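Teaching Rumora to Tidy Up: Project Report
Tobias Pennington, Skoryk Robotics Lab

3. Collecting the demonstrations

Our proposal promised 2000 demonstrations by the end of November. We delivered 1845, and I would like it noted that the proposal was written before any of us had tried to drive two arms at once.

Each demonstration is one short recording of a person steering Rumora through a packing task: take an item from the table, put it in the tub, back off. The policy learns from wrist camera views and joint positions. It does not learn from the operator's sighs, though we have those too.

We wrote the recording software on top of Hultex, which saves an episode when the operator presses the left pedal and deletes it when the operator presses the right pedal. We lost a good morning's work to this arrangement before moving the pedals farther apart.

3.1 What went wrong with the first batch

The first 800 episodes were very clean and close to useless. I had put the tub in the same spot every time, out of a sense of order my roommates would not recognize. The trained policy reached confidently for that spot wherever the tub was. From then on we turned and shifted the tub between episodes and changed which items were set out.

We also stopped throwing away clumsy grasps, provided the operator recovered. A policy that has only seen success has no idea what to do after a near miss, a condition I share.

3.2 Current setup

An episode starts with both fingers open and the tub empty. Items go on the table outside it, and the operator picks the order. Clear plastic was my choice, made before I knew what overhead lights do to it on camera.

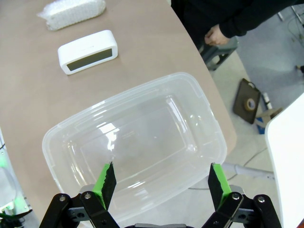
Figure 2. Wrist camera view with the gripper open over the empty tub; items farther back on the table.

Labels were checked by hand against a sheet we called Purnska, after the café where we filled in most of it. Episodes with the wrong item name were relabeled and kept. Training on the full set is covered in section 4, along with the matter of the glare.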